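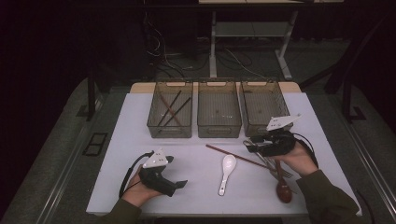
List: crichton-kitchen
Subject: Re: utensil baskets, chopsticks
Date: 04/06/2021

> We have been keeping chopsticks upright in the Vavix jar and it tips
> whenever the drawer below sticks. Would three of the slatted baskets
> do the job, or are the gaps too wide? Also, does anyone sort by
> length or only by type?

Gap width depends on the basket. The smoky-gray ones with the handle cut into the rim are fine for chopsticks laid flat. Lay them diagonally if they won't go in straight. Thin skewers will work through the sides, so put those elsewhere.

I sort by type only. The left basket takes chopsticks, the middle takes spoons, and the right takes whatever has a wide head. Sorting by length lasted 5 days here and I went back.

Set the row on a strip of board at the back of the table. It keeps the bases off the work surface when you wipe down, and the front stays clear for sorting. My strip is 116 cm long and holds three baskets side by side with room left at one end.

The Flulov liners are 6 mm too wide for the base and ride up at the corners. Trim one long side only. Dark and brown sticks go in together; match pairs when you take them out.

I have not tried the Brarkurex divider. If you have one, please post the inside width.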